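Dresik library to stay open through the summer while its new reading room is built

June 11, 2026
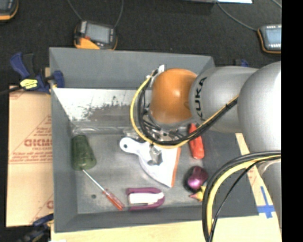 Readers in Dresik can breathe a little easier this week. The town library, which many people feared would shut its doors for the whole of the summer while the old annexe is rebuilt, is going to stay open after all, and apart from a few mornings in July when the power has to be switched off, you will be able to borrow, return, read the papers and warm your hands on a cup of tea just as you always have.

The news came at the end of a long and rather good-natured meeting at the town hall, where the council went through the plans with anybody who cared to come along. Quite a lot of people did care, and extra chairs had to be carried in from the room next door. There had been talk since early spring of moving everything into storage until the work was finished, and a good many parents and pensioners had written in to say what they thought of that. The council has listened, and the builders have found a way to do the job in two stages.

The first stage starts later this month. The annexe at the back, where the local history shelves and the large-print books used to be, will be closed off behind a temporary wall and stripped out down to the brick. The main hall carries on as normal on the other side. Once the annexe has its new roof and floor, the staff will move the children's corner into it, and the builders will then turn to the entrance, the lavatories and the worn stone steps which have been such a trial to anyone with a pram or a stick. There will be a proper ramp at last, with a handrail on both sides, and a door that opens at the push of a button.

The plans were drawn up by Hafþórsson, the practice that looked after the repairs to the swimming baths, and they have been kind to the old building. The tall windows are staying. So is the green tiled fireplace in the main hall, which hasn't been lit in living memory but which generations of Dresik children have used as a place to hide during story time. What will be new is the light. The annexe was always a gloomy sort of place, with a ceiling so low that the taller borrowers learned to stoop, and the new roof will have a long window running the whole length of it, facing north so that the sun doesn't bake the books.

For those who like a quiet hour, the part to look forward to is the reading room itself. It will have armchairs as well as desks, a long table for people who want to spread out their maps and family papers, and a small side room with a door that shuts, where you can take a telephone call or help a grandchild with their homework without being frowned at. The library has asked for coat hooks low enough for the little ones too - a small thing, but anyone who has tried to read with three wet anoraks on their lap will be glad of it.

There are some changes to put up with in the meantime. About 4,000 books will go into boxes before the annexe is closed, most of them from the history and travel shelves, and they will be kept in a dry store on the edge of town until the new shelves are ready. They won't be out of reach altogether. If you want one of them, ask at the desk, and the staff will have it brought over on the next van, usually in 3 working days. Anything already out on loan from those shelves can be kept until September without a fine, and the library would really be quite grateful if you did hang on to it.

The study desks upstairs will be noisier than usual, and students with exams still to sit may prefer the spare room at the Famport community centre, which has been lent free of charge for as long as it is needed. It is a short walk away, past the bakery and over the footbridge, and it has good tables and a kettle. You will need your library card to get in, and you should take your own mug.

Story time for the under-fives will carry on in its usual morning place, although during the dusty weeks it will be held outside under the lime trees if the weather is fair and in the main hall if it isn't. The knitting circle, the chess players and the French conversation group have all been found a corner too. The chess players were offered the landing, and have said yes on condition that they can have a lamp.

The mobile library is not affected, and will be making all its normal stops in the villages. Its driver will also carry returns from anyone who finds the temporary entrance awkward, so do have a word when the van comes round. The temporary entrance itself is at the side, through the gate by the bicycle racks, and there is a level path all the way in.

Shelving for the new rooms is to come from Simix, who are making it in a pale finish to match what is already in the main hall. Some of the old shelves are past saving, but the better ones will be offered to schools and clubs in the district, and if there are any left after that they will go to whoever would like to come and fetch them. A list will be put up on the noticeboard beside the desk.

If all goes well, the children's corner will be open in its new home in September, in time for the start of the school year, with the ramp and the front entrance to follow. The council was careful not to promise a day for the very last of the work, as old walls do have a habit of hiding things, and the people who rebuilt the baths will remember the well that was found under the changing rooms.

Drawings of the new rooms are on show in the main hall until the end of the month, next to the newspapers, and there is a book alongside them for comments. There are a fair few in it already, mostly about the colour of the armchairs. Opening hours stay the same for now, and the mornings when the power will be off will be posted on the front door and on the library's own page as soon as the electricians have settled them.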